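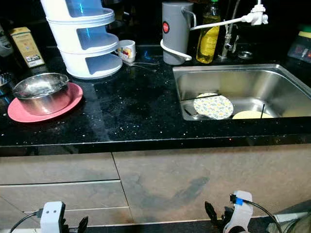 ## How early should I get to Jotemton station for the Sunday sleeper?

I'm taking the overnight train from Jotemton to Brelcombe one Sunday in November, my first sleeper ever, and I'm so excited! The ticket says train 2505, coach 14, and "boarding closes before departure", with no time given. My cousin says they scan bags at the main entrance now. How early do I need to be there? And can I bring my own dinner through the scanner? I'll have one big suitcase and a backpack.

*asked by Bontu Adugna*

---

### Answer 1

You're going to love it!! I've done this run in every season and I still get a window seat feeling in my stomach when the coaches roll in.

Get there 30 minutes before departure if you only have a backpack. With a big suitcase I'd add a bit more, as only the wide belt by the taxi stand takes large cases and the line there gets long on Sunday evenings. The side door on Ollameck Street has a smaller belt and moves much faster, but they'll send you back around with a suitcase (happened to me, lots of running).

Food is fine. I've taken rice, stew, fruit and a full thermos through and they've never opened any of it. Leave the pocketknife at home though. A friend lost a nice one that way.

Coach 14 is usually near the far end of platform 2, past the footbridge. Check the board before you walk down there, they do swap the order sometimes. Doors close a couple of minutes before the train leaves and the staff are strict about it.

Ask for the upper berth if you can climb! It's quieter and there's a little shelf for your phone.

*Musyoka Bakilana*

---

### Answer 2

just go an hour early and get tea. the stand next to the waiting room is great

*Reddy*

---

### Answer 3

Agree with the first answer, except the Ollameck Street door shuts at night, so for a late sleeper you may have to use the main entrance anyway. Keep your ticket and ID in your hand, they check both before the belt and again at the coach. Brelcombe has no scanners on the way out, you walk straight through to the buses.

*guest*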